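Equipment planning for robotic disassembly cells

Equipment planning for robotic disassembly cells is the work of choosing, budgeting and scheduling the purchase of the machines, tools and furniture that are needed when a robot arm takes used electronic products apart. The term is mostly used for small cells, with one or two arms, which handle desktop computers, routers, printers and similar goods. Larger recycling lines are normally bought as complete plants from one supplier, and their planning follows other rules.

Background

Assembly robots receive new parts, always in the same place and in the same condition. A disassembly cell receives old products from many makers, often with missing screws, bent covers or parts that an earlier owner has changed. For this reason the planning of such a cell gives more weight to the gripper, the camera and the fixtures than to the speed of the arm. Buyers who come from assembly work are often surprised by how the money is divided.

The method described in this article is sometimes called the Duvidlow list, after the town of Duvidlow, where a repair and reuse center first wrote it down for its own purchases. It was later extended by Sizwe Sibiya, a planner at the engineering office Mathebula, who added the chapters on spare parts and on operator time.

Defining the task

Planning begins with a written statement of what the cell must remove and what it may leave in place. In the case of desktop computers, the usual candidates are memory modules, expansion cards, drives and the processor. Each of them asks for a different movement. A memory module is held by latches at its ends and must be pulled straight. An expansion card may be held by a screw and by a lock on the slot. A processor requires that a lever and a frame are opened first, and the contacts below can be damaged by a small touch.

It is common to leave cables out of the first task statement. Cables are soft, they lie differently in each case, and a cell which must unplug them can need a second arm. Many small centers let a person open the side panel and disconnect the cables, and give the robot only the rigid parts.

Main groups of equipment

Arm. The arm is chosen by reach and by payload, including the weight of the gripper and camera. For work inside a computer case, an arm with a reach between 600 and 1000 millimeters is typical. A shorter arm may not be able to come from above over the wall of the case, and a longer one takes more floor space and costs more.

Gripper. The fingers must enter narrow spaces between cards and drive cages. Planners normally order one gripper body and several pairs of fingers. Fingers are treated as consumable goods and are placed in the running budget.

Camera. A camera fixed on the gripper sees the part closely but loses the overview. A camera fixed beside the workspace keeps the overview but can be blocked by the arm. If the budget allows for both, they are bought together, so that the calibration is paid only once.

Work platform. Slotted aluminum platforms are preferred to flat steel tables, as fixtures can be moved on them without drilling. The platform should be ordered wider than the product, with free space for fixtures at the side.

Fixtures. Fixtures hold removed parts, or sample parts used for practice. They are often printed in plastic at the site. The printer itself is then a separate line in the plan, and its material is easy to forget.

Furniture and cabling. A second table for a laptop and papers, longer cables, cable holders and floor covers are small purchases, but they have to be in place before the first day of operation.

Budgeting

A budget for a disassembly cell is divided into purchase cost, integration cost and running cost. Integration cost covers mounting, calibration, programming and safety assessment. It is the part which is most often estimated too low. The office Mathebula advises its clients to ask for integration as a separate offer, also when the arm and the integration come from the same company, so that the two can be compared with other offers.

Running cost includes fingers, electricity, software fees, service and the hours of the operator. It should also include a stock of products for testing. At the Dutstead reuse center, the plan reserved 80 computer cases for tests only, and these could not be sold as working units afterwards. The value of the cases was small, but the storage room for them had not been planned and had to be rented.

Some buyers consider used arms. A used arm can lower the purchase cost considerably, but the controller may not be compatible with newer software, and the seller should be asked for the service record and for the remaining time of spare part delivery.

Schedule

Delivery times differ between the groups of equipment, and the order of purchase should follow the longest one. The arm and its controller are ordered first, then the camera, and the platform last. Fixtures can be designed during the waiting time, if the buyer already has the products that will be processed. A cell that is ordered in April may have all its parts by the summer, while calibration and trials continue for a longer period.

Acceptance trials are agreed in the contract. The supplier Urusora, for example, offers a trial on the products of the customer, in which the case lies in a fixed position and one type of part is removed at a time. Mixed trials, with different cases in changing order, are more demanding and should be requested in writing if they are wanted.

Criticism

The Duvidlow list has been criticized for its strong focus on desktop computers. Laptops and tablets are thinner and often glued, and the same equipment is only partly useful for them. It has also been said that the list treats the hours of the operator as a fixed amount, although they change much in the first year.

See also

Bench layout; Fixture design; Reuse of electronic components; Robot end effectors

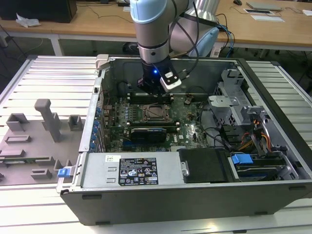 Robot arm with a gripper-mounted camera over an open desktop computer; the gray fixture plate is on the platform to the left of the case.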